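Waste sorting (household)

From the Brotley Reference of Domestic Work

Household waste sorting is the separation of discarded items by material before they are collected, reused or thrown away. The work is normally done by hand, on a table, a counter or the floor, and it divides a mixed heap into groups such as paper, plastic, cloth and residue. The term covers both the daily habit of using separate bins and the occasional clearing of a drawer, car or cupboard in which small items have built up.

Terminology

In everyday British use, "sorting" refers to the handling of items that have already been discarded, while "tidying" refers to items that will be kept. The two overlap where cloth is concerned. A duster or piece of knitted fabric may be waste in one house and a cleaning rag in another. Okonkwo uses "loose goods" for everything on a sorting surface that has not yet been given a group, and the term has been taken up in later guides.

"Residue" means whatever remains when the named groups have been removed. It should not be confused with "general waste", which is a type of collection.

History

The separation of rags from other refuse is far older than household collection. Rags were bought for papermaking, and the price depended on fibre and colour. The parish book of Pirkar has an entry for 1634 recording a payment for "linnen raggs, pickt", which is the earliest mention of the practice in the district. Wool was kept apart, having no use in the paper mill.

Paper cups, plastic bags and disposable tissues brought a different kind of problem. They are light, they are often thrown away together, and one is frequently pushed inside another. The Darkutis method, set out in a pamphlet of 40 pages, was the first local guide to treat such nested items separately. It was revised in May of the following year, when the section on cloth was enlarged.

Sorting surface

A flat, pale surface is generally preferred, as small pieces of film and thread are easily missed on a dark or patterned one. Some guides recommend a ruled or squared sheet. The squares have no function in the sorting itself but help the worker to keep groups apart and to clear the sheet in strips, working from the near edge to the far one. The sheet should lie flat and be wiped after use.

Lighting from above and slightly behind the worker is usual. Bins or boxes stand outside the working area – on the side of the stronger hand for the commonest material, and on the other side for the rest.
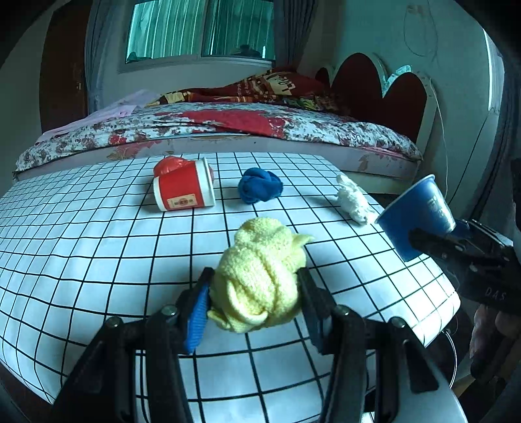 Mixed loose goods on a squared sheet: paper cups, a plastic bag, cloths and a small white fluffy piece.

Groups of material

Paper cups. The body of a disposable cup is paperboard, usually lined on the inner face with a thin layer of plastic or a similar coating. The lining makes it unsuitable for many ordinary paper collections, and cups are therefore placed in a group of their own until the local rule is known. Cups of the same size are emptied and stacked. A printed logo or stuck label does not alter the group, although labels are removed where the collector asks for it.

Plastic bags and film. Thin bags are light in relation to their volume and tend to cling to other items. They are shaken out, flattened and folded, or gathered inside one larger bag. A bag that has been crumpled into a cup must be pulled out before either item is placed. Lukoševičius gives this as the commonest fault in household sorting and advises checking every cup, including those that appear empty.

Woven and smooth cloth. Handkerchiefs, linings and dusters are opened out fully before a decision is made. A balled cloth hides stains, tears and anything wrapped within it. Sound pieces are washed and kept, and damaged pieces are cut for rags.

Knitted cloth. Soft knitted items catch on rough edges and shed fibre, and are best handled from the thickest part of the bundle. A loose tail should be tucked in or supported so that it does not drag other goods along with it. Knots are undone by hand and are not cut, as a cut in knitted fabric will run.

Tissue and small towelling. White fluffy pieces are difficult to identify at a glance. Paper tissue tears when pulled gently between the fingers, while towelling stretches slightly and holds. Used tissue is residue in all the guides consulted.

Order of work

Most methods begin with the largest or bulkiest items, which clear the most space. The Darkutis method begins instead with the nested items and treats bulk second. Okonkwo found little difference in time between the two on a load of 29 items, but fewer misplaced pieces with the Darkutis order. On a load of 300 items the advantage was lost, and he recommends dividing anything of that size into smaller batches.

Where two people share the surface, one commonly takes the paper and plastic and the other the cloth. Each lifts only from the assigned groups. Items of doubtful material are left at the far edge until the end.

See also

Rag grading
Nested waste
Cupboard clearing

Sources

Okonkwo, Ebuka. Loose Goods: Notes on Sorting by Hand. Brotley.
Darkutis. A Method for the Mixed Heap. Revised edition.
Lukoševičius. Faults in Household Separation. Pirkar.

Article last revised 2006-03-08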